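Family Meals Study: Call for Participants
Jinthorpe Center for Household Research

The Center invites parents and guardians of young children to take part in a study of how families plan, prepare and share the evening meal. Enrollment is open through December.
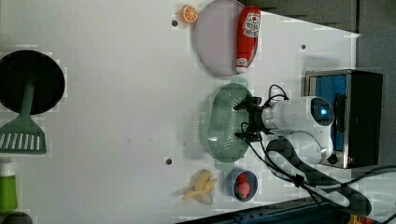
Toy kitchen items on a white tabletop.
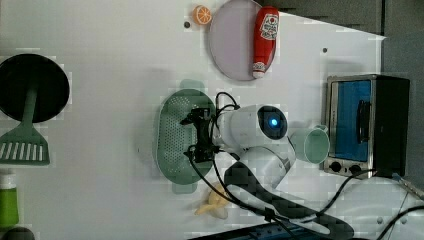
Participants will keep a written meal diary for 5 weeks and complete one interview of 43 minutes at our Melik Street office. Interviews may be held by telephone on request.

Eligibility
Applicants must be 18 or older, live in Jinthorpe or Drernska, and have at least one child between the ages of three and seven living at home. Only one adult per household may enroll. Prior experience with research studies is not required.

Compensation
Each household that completes the study will receive $51, paid by check.

Privacy
Names and addresses are stored separately from diary entries and will not appear in any published report.

To apply, write to Kimie Kawaguchi, Study Coordinator, Hrynyshyn Building, Room 1604, and include a daytime telephone number.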